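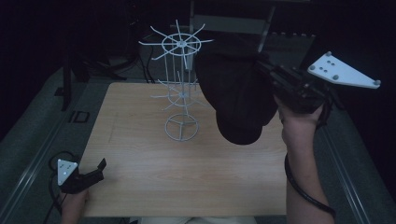
Fig. 1. White wire spinner on the wooden table, with a black soft item held up to the right of the top tier.

# Veder Display Set

Notes on the counter spinner subset, kept by Ibrahim Akande for Nonodus.

We use cookies to remember your settings. Accept | Manage

## What it covers

Hanging soft goods on a small tabletop spinner and taking them off again. The set has 100 sessions. In 80 of them the spinner starts bare, and the rest start with goods already on the arms.

## The spinner

White wire, upright on a center pole, with a round base. The top tier has eight long spokes, each with a slight bend at the end. The middle tier has thinner arms and is harder to load — most dropped items in the logs come from there.

## Goods

Pouches, caps and folded cloth from the Guerra stockroom in Prerkbridge. Dark items are logged by type only, so a black pouch and a black cloth bag may share a label.

## Known issues

- 6 sessions have no end time.
- Sessions longer than 60 seconds were split in two. Join them by session number.
- Tier labels were redone in September — older copies have middle and top swapped.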